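These tips come from our work on Skedow, where a robot arm learns kitchen tasks in simulated homes before it goes to a real kitchen. I wrote the first version for new students in our group. Qistina Chong has corrected it in several places and added the part on lighting. Please read it before you start your own runs, also if you have used another simulator before.

## Before the first run

Open the room and look at it from the wrist camera, not from the free camera. The free camera makes every kitchen look spacious and well lit. From the wrist you notice very quickly that a cupboard is in the way, or that the worktop is hidden behind the palm.

Write down the success rule in one sentence, in words that a person outside the group can understand. "The door is open" is too weak. "The door is open more than half, and the gripper no longer touches it" can be checked. We lost most of one May because two people had different ideas of what a closed drawer is.

Keep the room file and the task file separate. If you need to move a chair, move it in a copy.

## Grasping upright and narrow things

Table legs, chair backs, door edges and broom handles cause more trouble than cups. A cup is forgiving, while a long upright piece has one good direction for the approach and many bad ones.

- Open the gripper fully before the approach, then come in slowly.
- Stop when the piece is between the fingers, and only then close.
- Save one picture before closing and one after.
- Do not write "grasped" in the log from the picture alone. Read the contact values as well.

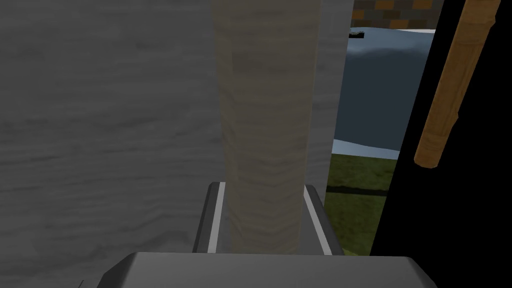

Contact values are the part of our method that visitors ask about most, so I will explain them a little. The simulator gives a force for each finger at each step, and we call it a grasp only when both fingers show force for 10 steps in a row. Before we had this rule, a person looked at the wrist pictures and decided. With a pale wooden post standing between two dark fingers, almost everybody will say it is held, but there are dark gaps beside the wood and the eye cannot decide what they mean. Jarmila Doležal compared the two ways of judging on 200 runs. People were too generous, mostly with narrow upright pieces, and they were also tired after lunch. We now keep the human judgement only as a second column.

Some smaller advice for the same kind of task:

- Give the fingers a different shade from the furniture. When wood and fingers have similar brightness, the learned policy becomes unsure where one ends.
- Do not remove the view through windows and doors to save rendering time. We tried it. The policy then behaved strangely when a bright garden came back.
- If two pieces of furniture have the same wood texture, change one of them in half of your runs.

## Patterned walls and dark surfaces

A busy pattern is useful for you and difficult for the robot. It is useful because the repeats become smaller with distance, so you can judge the angle of the camera at once. It is difficult because a depth network may take the pattern for small objects. Qistina's advice is to train with plain and patterned walls mixed together from the first day, and not to add the patterns at the end as decoration.

Flat black surfaces need a separate check. If there is no highlight and no mark on a surface, the depth estimate there is often only a guess. Look at the depth picture next to the colour picture. Holes in the depth picture are acceptable – wrong values that look smooth are not.
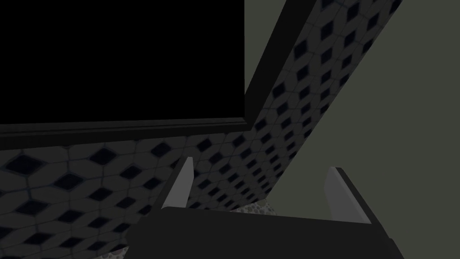
For lighting we use the following order, and I recommend to keep it:

1. Run the task in normal daylight until the success rate does not change any more.
2. Make the room darker in small steps. Keep the furniture and the start position fixed.
3. Only after this, change light and start position together.

If you change everything at the same time, you will get a lower number and you will not know the reason. I did this with 3,000 runs in my first year and could use none of them in the paper.

A dim room should be dim, but the fingers must still be visible at their inner faces. Qistina checks it with her screen at half brightness. If she can find the fingertips, she accepts the setting.

## What we found, in short

Training with mixed walls and mixed light helped more than adding more objects. This surprised us, as we had spent a long time collecting mugs and pans. The contact rule made our success rates lower on paper, and the lower rates agreed better with the tests on the real arm. We have not tested glass doors, and I would not trust our results for them.

The improvement was clear for drawers and for handles. For upright pieces it was small. Jarmila thinks the approach path is the problem and the camera has little to do with it. I am not yet convinced.

## Housekeeping

Name each run with the room, the task and the random seed, in this order. Do not write "final" in a name.

Delete failed runs only after you have looked at the last pictures of each one. A run can fail in the first second, with the gripper still open and far from the object, and this is usually a mistake in the start position.

Save the simulator version in the log. After one update the friction of wood was different, and we needed a week to understand why the chairs were sliding.

Write your notes on the same day, even if they are short.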